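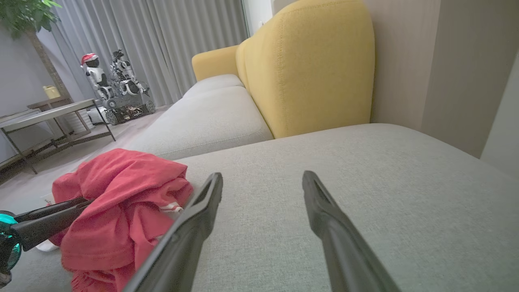 右腕相机视角:左侧夹爪夹住红色衣物边缘,右侧夹爪悬在沙发坐垫上方。

叠衣服这件事,我断断续续写过几篇。每次都有人留言问同一个问题:机器现在到底能不能做家务。我的回答一直是分工序看。把“收衣服”当成一个任务来评估没有意义,它至少包含找到衣物、抓取、展开、折叠、放置,各段的难度差得很远。

先说抓取。一团揉皱的布料放在沙发边上,从哪里下手都能提起来,这一段对平行夹爪来说问题不大。难的是提起来之后,手里捏的是哪儿。刚体有固定的几何形状,抓取点算一次就够用;布料每动一下,构型就变一次,之前的估计基本作废。领口、袖口、下摆在成团的状态下大部分被遮住,腕部相机能看到的往往只有几道褶子和一小段缝边。缝边是有用的线索,沿着它滑动可以找到衣角,但两指夹爪做滑动需要控制夹持力:松了掉,紧了拖着整件衣服走。

双臂的常规做法是一只手捏住边缘,另一只手等着接第二个点。等待的那只手停在哪里,比看上去讲究。离得太近会挡住自己的视野,离得太远,接手时布料已经垂下去了。腕部视角的好处是近,坏处也是近,手指本身就占掉画面下半部分的不少面积。我倾向于再配一路固定的头部视角,两路一起用。

再说沙发。多数演示选在桌面上做,桌面平、硬、颜色均匀,高度也合适。沙发坐垫是软的,手指压下去会陷,接触力的读数跟桌面上不是一回事。织物面料摩擦也大,衣服铺上去以后不容易拖平,要提起来重新放。浅灰底配红色衣物,分割几乎不出错;换成灰色T恤放在灰色坐垫上,情况就不同了。看别人的成功率时,我会先看衣服和背景的颜色,再看数字。

说到数字。三月份我按自己的标准整理过一批折叠记录,共1,161次尝试,其中570次从成团状态开始,其余从大致平铺开始。两组混在一起报一个成功率是常见做法,我不赞成。平铺开始的那组,失败多半出在最后一折没对齐;成团开始的那组,失败集中在展开阶段,很多次根本没走到折叠。混合后的数字主要反映两组的比例,对判断能力没什么帮助。

计时也一样。我把单次上限定为5分钟,超时按失败算。Gwenllian Mostyn来信说这个上限太宽,人叠一件T恤用不了这么久。她说得对,不过我关心的是无人看管时能不能完成,慢一点可以接受。洗衣机也不快,没有人站在旁边等它。真正影响使用的是需要人介入的频率,如果每几件就要过去把衣服从指缝里扯出来,那还不如自己叠。

Anderson Xavier做的是工厂那边的上料,他的看法比我乐观。车间里工件来料一致,夹具可以改,照明可以固定,做不到的环节可以改工艺绕过去。家里改不了工艺。沙发的位置、茶几的间距、地上有没有别的东西,都是现成的,机器得适应。地上的小件被衣服盖住一半,这种情况在家里很普通,在产线上属于异常。抓衣服时连带夹起别的东西,目前多数策略不会检查。

所以我现在的结论分三档。把衣物从地面或沙发上拿起来放进篮子,可以做,成功率够用。把一件短袖从平铺叠成方块,可以做,质量看运气。从一团开始,在沙发上叠好再码整齐,还不能放心交出去。裤子、连帽衫、床单我没有足够的数据,不评价。

有人问要不要换带触觉的指尖。我试过一种,对判断夹住一层还是两层布有帮助,缺点是表面磨损快,标定要经常重做。硬质带纹的指尖耐用,便宜,信息少。眼下我还是用后者,层数判断靠提起后的外观来补。

下一篇写展开阶段的16个失败类型,分类表已经列完,还差两类的描述要改。Remedios Belmonte问的那个关于袖子内翻的问题,也放到那一篇里回答。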